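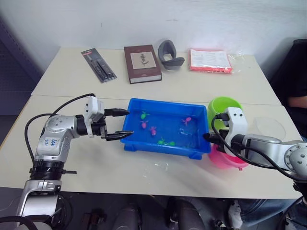 In praise of the wading pool

The wading pool at Haria Park is on the list again. It has been on the list before, and each time enough of us wrote in that it slid quietly off the bottom and was left alone for a few more summers, but this year the wording is firmer and there is a drawing of what would go in its place. The drawing shows a splash pad. It has a big flower that sprays and a hoop that sprays and, off to one side, a family with no faces enjoying themselves very much.

I should say at the start that I have nothing against splash pads. My granddaughter loves the one over in Szekeres and I've stood under the bucket there myself, fully dressed, on a dare. On a hot day in July it is a fine thing to have. I only think it is a different thing from a wading pool, and I've been trying to work out for some weeks why the difference bothers me as much as it does, so I hope you'll bear with me while I go the long way around.

I learned to be in water at Haria Park. I won't say I learned to swim there, as the deep end came up to my shins, but it was where I found out that you could lie on your stomach and walk along on your hands and tell everybody you were swimming. My brother believed me for most of one summer. The concrete was painted a blue that came off on your knees, and the water was freezing at ten in the morning and like soup by three, and if you went late in the day the light came in sideways under the maples and you could see every bit of grass and every drowned ant going round in it. I remember the ants better than I remember most of my teachers.

What I did there, mostly, was nothing you could put a name to. I poured water from one thing into another thing. I had a margarine tub with a hole in it and I spent what must have been hours learning the hole, how fast it ran when the tub was full and how slow when it was nearly empty, and how you could stop it with a thumb. Years afterwards a physics teacher drew that same tub on the blackboard, more or less, and I remember a very pleasant feeling of having been there already.

You can't do that at a splash pad. The water comes at you, and it's gone down the drain before you've had a chance to get acquainted. Children run through and shriek and run out again, and that's good for them, I'm sure of it, but I have yet to see one squat down and stay there. There's nowhere for a boat to float. There's nothing to look into.

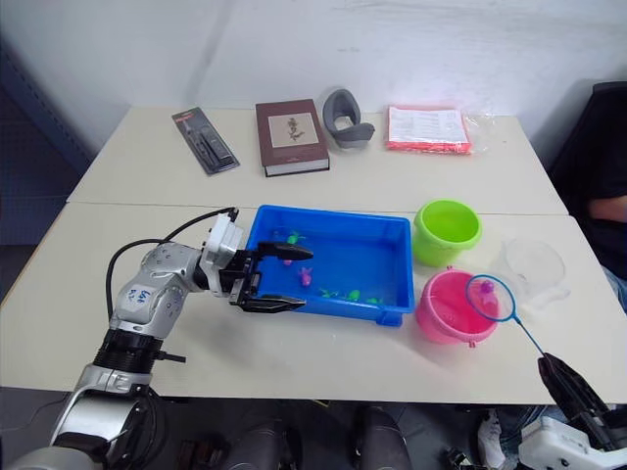 Still water asks you to slow down a bit, and I think that is what we'd be giving up. A child of two or three who is set down beside a few inches of it will go quiet in a way that you don't often get from them otherwise. They pat it. They pat it again, harder, to see if it minds. Then a leaf goes in, and a sock, and somebody else's shovel, and before long there's a negotiation going on with the owner of the shovel, and that's worth something too. My friend Michalis Galanis taught kindergarten for most of his working life and he used to say he could tell the wading pool children in September by how they stood at the sink. I never knew whether to believe him. He said it with such confidence, though, and he was right about so much else.

Now, the case against. I went to the evening meeting and I tried to listen properly, and I'd like to be fair to it.

The cost is real. The pool needs a person beside it every hour it's open, and it has to be drained and filled again every day, and the figure we were given for patching the basin and the old drain was a good deal more than I'd hoped. A splash pad runs off a button. It can open earlier in the year and close later, and no one has to be paid to sit in a chair and watch it. And shallow water is still water – I don't wave that away, and I don't think anybody who has minded a toddler would. A woman behind me stood up and said she'd never once relaxed at Haria Park, not for a minute, and that she would very much like to relax before her youngest starts school. She got a round of applause and I joined in. I remember being that tired.

But I did notice that all the numbers were about the pool, and none of them were about the people in it. We were told it draws 17 children on an ordinary afternoon, and this was said as though it settled the matter. I thought 17 sounded like rather a lot! It's a birthday party every day, for nothing, that you don't have to bring a present to. And on top of the children there are the grown-ups on the edge with their trousers rolled, and that's where I'd put my finger if you asked me what the pool is really for. At a splash pad the parents stand well back to keep their phones dry. At a wading pool they sit down and put their feet in, and once two people have their feet in the same water they will more or less have to talk to each other. I met Charalambos Liapis that way, when our girls were small. We've been having the same argument about tomatoes ever since. He is 83 now and he still walks over on warm evenings, takes off his sandals, and sits.

There used to be a wading pool on Sura Street as well, and another behind the school at Brindura. Both of them are parking now. I don't remember anyone making a fuss about either, and I certainly didn't, having told myself we'd always have Haria Park.
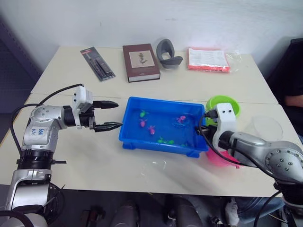
A blue tray on a pair of white tables.

If it does come down to money, and I expect it will, then I'd ask that we at least be offered the smaller choice before we're handed the larger one. Open the pool for shorter hours. Close it on the cool days, when it's only me and the ants anyway. Put the splash pad on the scrubby bit by the ball diamond, if there's a grant for splash pads, and let the two of them be neighbours. The petition at the library had 460 names on it when I last looked, and they'd like it to reach 500 before the next meeting. It's on the counter by the returns slot, with a pen on a string, and if the pen has run dry again the people at the desk will lend you one.

As for the watching, I'd gladly pay a little more on my taxes for somebody to sit in that chair. It was a summer job for half the teenagers in my class, and some of them were even awake for it. My own daughter did two years there and came home each night with a whistle mark on her collarbone and a full report on who had bitten whom.

I took my granddaughter over last week, in the late afternoon. She had a yogurt container. I'd put a hole in the bottom with a nail before we left the house, and I didn't say anything to her about it, and she was in there until her lips went blue and I had to carry her out.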